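Food and Trade, Week 4: Rice, Water and Who Pays for It
Notes by Eliseo Zepeda

Okay, so last time we left off with wheat and I promised you rice. Most of what I say today is about long-grain white, the stuff you probably have in a cupboard at home.

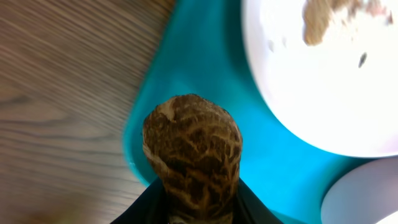
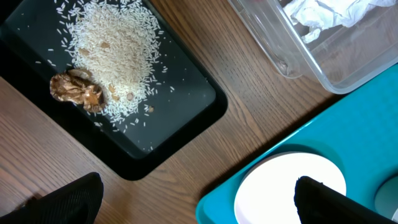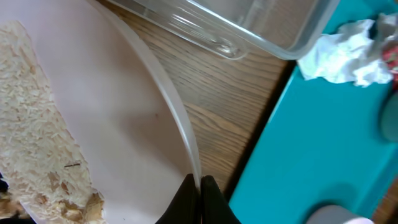
Start with water. A paddy is a field with a little wall around it, and somebody has to decide who gets the water first. In our case study, the Nomville valley, 12 families shared one canal, and the upstream farms always had the edge. Their rule was simple — you open your gate at sunset and you close it by sunrise. I love this rule! No meters, no lawyers, and your neighbor can see if you cheat.

Then the Waltska mill opened and things got messy. The mill wanted up to 3,000 sacks a season, the old canal could feed maybe half of that, and everybody started planting a second crop anyway. Look at Table 2 in the Brandão reading (skip the footnotes, they're a slog). Sacks sold go from 600 to 656 in one year, which sounds great until you check what the downstream farms got.

Two words I want you to know for March: "riparian," meaning rights that come with land next to the water, and "prior use," meaning whoever used it first keeps it. People mix these up every single year.

For next class, read the Plernero chapter up to the part about the second canal, and bring one page on which farm you'd rather own and why. Handwritten is fine.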